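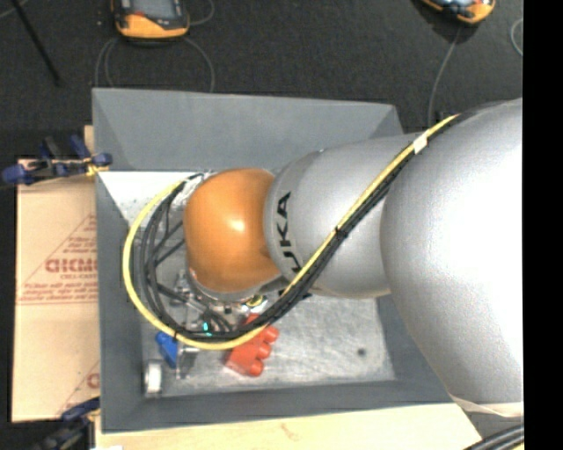

Ticket 1376
Product: Plurau fan club ticketing and streaming, web player
Artist page: Tarnell (Osidska tour, opening night stream)
Reported by: Desta Wubshet, fan services
Priority: high
Status: closed

Summary
Members who bought the live stream of the Tarnell opening night can see the support act but lose the picture when the headline set starts. Sound carries on. Members on the phone app are not affected.

Opened 2018-10-08, 19:52
The support set by Ayele played without complaint. At the changeover the player went to black and showed code 303 in the bottom corner. Reloading the page brings back the holding card with the tour artwork, then black again. First reports came through the members' chat, then by email. The singer's own account has since reposted one of the complaints, so volume is going up.

20:01 - Support desk
Confirmed on two desktop browsers. Phone app plays normally on the same account. Asked Desta for affected account names and whether they hold the standard pass or the one with the backstage interview.

20:06 - Desta Wubshet
Both kinds of pass. One member says it works if she signs out and uses the guest preview, but the preview stops after the first song. Please note the cap for this show was set at 3000 and we are well under it.

20:14 - Support desk
Code 303 is a rights window mismatch. The player believes the headline set is outside the hours the pass covers. Start time on the show record is correct. Start time on the headline segment is an hour late. The segment was copied from the April warm-up show, which had a later stage time, and the copied value was never changed. The phone app reads the show record only and ignores segments, hence no fault there.

20:17 - Support desk
Corrected the segment start time. No change in the player. Cached copy still being served.

20:22 - Support desk
Cleared the cache for the artist page. Test account now plays picture and sound. Asked for a member to try.

20:25 - Desta Wubshet
Working for the member who wrote in first. Another gets the picture but in the small window only, full screen stays black.

20:31 - Support desk
Full screen loads its own copy of the pass check. Members need to close the tab completely and open the show from the My Tickets page. A reload is not enough. Text for the chat: "Please close the player and open the show again from My Tickets. The whole concert will be available to watch again once it ends."

20:44 - Desta Wubshet
Posted. Chat has moved on to arguing about the new haircut and the guest on the duet, so I take it the picture is back. Management want to know how long the replay stays up, as people missed the opening numbers.

20:50 - Support desk
Replay window extended by one day for all pass holders. Goodwill credit of 400 club points approved for accounts that logged code 303 - to be applied overnight by script.

Next morning, 09:10 - Support desk
Points applied. Three accounts failed because they are registered under an old email address. Passed to fan services to correct by hand.

09:35 - Desta Wubshet
Done. The remaining Osidska dates were built from the same copy. Can someone check them before the second night?

10:05 - Support desk
Checked. All had the wrong segment start and all are now corrected. A separate ticket has been raised to make the copy function leave segment times blank.

Closed 10:12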